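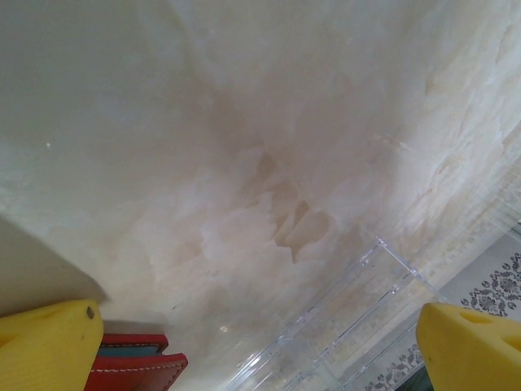 Polished surface with a cream marble pattern and tan and brown veining

Marble-look surfaces are finishes that copy the colour and veining of natural marble. They are used for worktops, table tops, floors and wall panels. The pattern may be printed, cast into the material or painted by hand, and the finish may be matt, satin or polished.

Patterns
Most patterns have a pale ground with darker veins. Cream types use ivory, beige and light peach, often with cloudy patches of greyish white. Veins may run in one direction as narrow streaks or gather into angular clusters of tan and brown, a style sometimes called "broken vein". On printed sheets the pattern repeats after a set length. The Bruson range, for instance, repeats every 315 cm, so two boards cut from the same place in the pattern will match.

Materials
Common base materials are ceramic tile, high-pressure laminate, vinyl film, and resin mixed with ground stone. Laminate worktops are usually sold in thicknesses of 26 or 38 mm. Films are much thinner and are stuck over an existing surface. Cast resin carries its colour below the surface, and light scratches can be polished out. A printed layer cannot be repaired in this way once it has worn through.

Painted marble
Imitating marble in paint is known as marbling or faux marble. The decorator Halvard Blomqvist taught a method at Pustivholm that used 3 thin glazes over a cream ground, with the veins drawn in between the second and third. His pupil Rodrigo Simões later adapted it for table tops by adding a hard varnish.

Appearance and care
A gloss finish reflects lamps and windows as small bright points or streaks, and shows fingerprints and dust more readily than a matt one. Surfaces are normally cleaned with a soft cloth, warm water and a little washing-up liquid. Scouring powder dulls the shine. Hot pans can blister laminate and mark resin, and a stand or board is placed under them.

See also
Scagliola
Terrazzo
Worktop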